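Sewing my own curtains, finally

9 January 2026

I have wanted to make my own curtains ever since we moved into this apartment, and I finally did it! The windows in the bedroom are an odd height, so everything from the store either puddled on the floor or stopped short like pants on a growing kid. I put up with the short ones until August, when I found a bolt of off-white cotton at Bondlow (the fabric place behind the post office on Tsikata Street) and bought way more than I needed.

The part I was scared of was the cutting. You stand there with the scissors and all that lovely cloth and your hands go funny. So I washed it first, 50 inches of width shrank down to barely enough, and I had to redo my math at the kitchen table. I was so glad I hadn't cut yet! Please wash your fabric before you do anything else with it.

After that it was pure fun. I cut each panel at 102 inches, which left me 6 inches for a deep hem and a bit for the rod pocket. A deep hem makes such a difference. The curtain hangs straighter and looks like something out of a much fancier house, and if you ever move you can let it down again.

I pinned everything, pressed it, took half the pins out because I had put them in backward, and pinned it again. The hem took me 9 evenings by hand. You could do it on a machine in one, but I love hand sewing with the radio on, and the stitches barely show from the front.

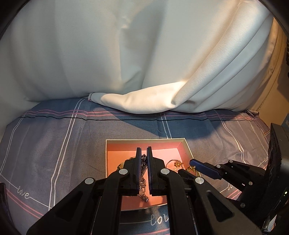

My favorite thing is the light in the morning. I skipped the lining on purpose, and I was worried I'd regret it, but I sleep just fine and waking up is so much nicer now. I do want to try a lined pair for the living room, maybe in a dark green, with proper pinch pleats this time. There's a heading tape by Olia that I keep going back to look at.

If you have leftover fabric like I do, tell me what you'd make with it. I'm thinking pillow covers, or a bag for all my thread.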